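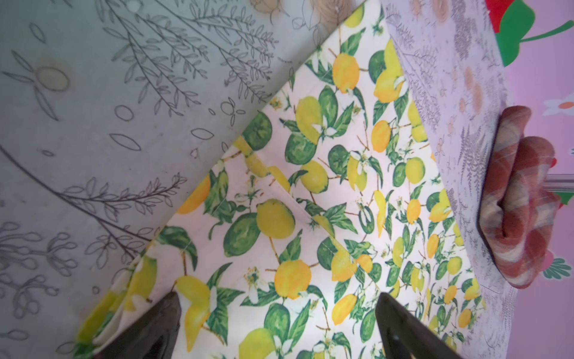 Student Projects / Term Reports

Teaching two arms to fold cloth by remote control
Group report, Stotesow lab. Supervisor: Heike Tiedemann

What we set out to do

Fold a piece of cloth with two arms, a person driving both of them, and record enough good runs that a policy could be trained on them later. The training part is next term's group, not us. We only did the showing. Started in February, later than planned, mostly waiting on a room.

Setup

Two arms, one on each side of the table, small camera at the wrist. The operator holds a pair of leader handles and the arms copy. Software is Salo, the lab's own recording tool, which writes joint positions and video together. We wanted to use Pravton for the playback but could not get the timestamps to agree so we dropped it.

Cloths: lemon print, plain mustard yellow, a checked one. We went with different patterns on purpose. Tablecloth is a pale one with plants drawn all over it, which is a harder background than bare table. The lemon print against the leafy print was the worst for seeing where an edge was. On the wrist view you mostly go by the hem stitching and the shadow under the fold.

How a run goes

Operator sits down, arms go to home, cloth gets laid out, start recording. Grip the near hem, lift a bit, carry it over, let go, open wide, back off. If the cloth slips you can try again inside the same run but only once, otherwise we bin it. Wolfram Dreßler did most of the driving in the first two weeks and his runs are noticably smoother than the rest of ours. Problem for the data maybe. Heike said to keep everyone's in and label the operator, so thats what we did.

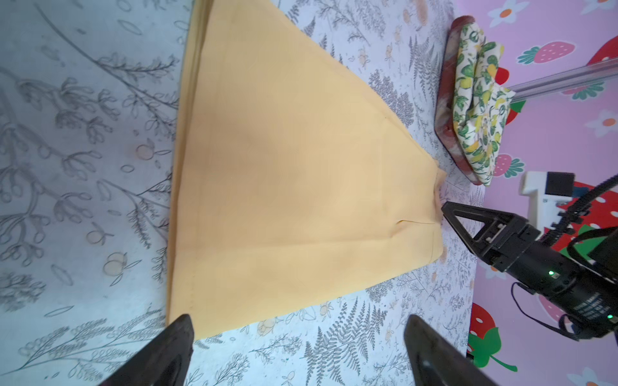 Plain cloth was much nicer to work with. You can read the layers from the side and see which one you are about to grab. Main failure was still picking up two layers when you wanted one. Second most common was closing the fingers on the tablecloth as well and dragging everything along. We taped the tablecloth down after that, should have done it on day one.

Coordinating the arms took longer to learn than the gripping. Everybody drives their strong hand and forgets the other. What helped was calling it out loud, "left holding, right moving", even when alone in the room.

Numbers

Target was 1,000 runs. We kept 700. Each operator did 10 practice runs first and those are not counted. The shortfall is mostly the weeks we lost to the handle calibration drifting, see the Fröhlich notes in the project folder (that is the calibration script, it needs running every morning, we did not know).

What we would change

Shorter sessions. After an hour the driving gets sloppy and you can see it in the joint plots. Write down the cloth start position properly, ours just says "flat" or "folded" which is not much use to whoever gets this next. Also a footpedal for start/stop, reaching for the keyboard with a handle in each hand is silly.

Still to do: upload the last batch, fix the operator labels on the checked cloth runs, return the second set of handles to Heike.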